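Search the help pages
Search

Last updated in February

Two-arm policy works in our test set but drops to half when the table changes. Is this the data or the method?

Posted by Killian Tessier, February

I am trying to reproduce a result on bimanual imitation learning and I can't get my numbers near the ones in the write-up I'm following. The method predicts a chunk of actions for both arms at once from camera images and joint positions. No force sensing. My setup is two arms facing each other across a black table, inside a black fabric enclosure, with a camera looking down.

The task I care about is a joint one. Both grippers have to keep working on the same object, and there are other things on the table that the policy should ignore. I collected demonstrations by teleoperation over several sessions. With the table laid out the way it was in training, the policy finishes nearly 60 percent of trials. When I move the other objects or swap one, it falls to half of that, and the failures look different. In the original layout it fails late, usually on release. In the changed layout one arm starts its approach and the other one waits.

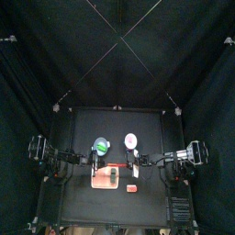 I have already tried a longer chunk, a shorter chunk, and lowering the weight on the latent term in the loss. The longer chunk made the waiting worse. Training loss and validation loss both look normal in every run, so they don't tell me anything. I evaluate with 12 trials per condition.

What I want to know is whether more demonstrations would fix this or whether I should change how the two arms are predicted. I have read that some groups use a separate output head for each arm. Collecting is slow here and I would like to know before I book more time at the Clutalstead lab.

Posted by Hervé Riviere

I would look at the data first. We had the same waiting problem on a project called Cornon and we spent too long on the network before checking how the demonstrations were made.

Sort your demonstrations by which arm moves first. If your operator nearly always starts with the same arm, the policy learns to start the second arm when it sees the first one in a certain place. Change the layout a little, the first arm takes a different path, and the cue for the second arm never arrives. In our case one operator had recorded almost everything and always led with the left.

What we did:

Recorded new demonstrations with the lead arm assigned before each episode, half and half.

Moved the distractor objects between every episode. We had been moving them once per session, and the policy was using a bowl as a landmark.

Kept the old demonstrations in the training set but sampled them less often.

The waiting failures mostly went away. The late failures on release did not, and I think those are a separate problem. Without force or current readings the policy has no good way to tell that both grippers still have a firm hold.

On separate heads: we tried it and saw no clear difference. It may help if your arms have different grippers or fingers, but I would not start there.

Also, 12 trials is few. The gap you report could shrink a good deal with a bigger sample. Run more before you decide which change helped, and mix the two conditions in one session so a camera bump doesn't land on only one of them.

Posted by Pons

Agree with the trials comment. Check your camera exposure too. Dark table and dark walls means auto exposure jumps when an arm comes in. Lock it.

Posted by Fusow

Had something like this with a chunk that was too long. Execute only the first 6 steps and then predict again. It runs slower but the arms stay together better. I didn't test it with moved objects so I can't say about that part.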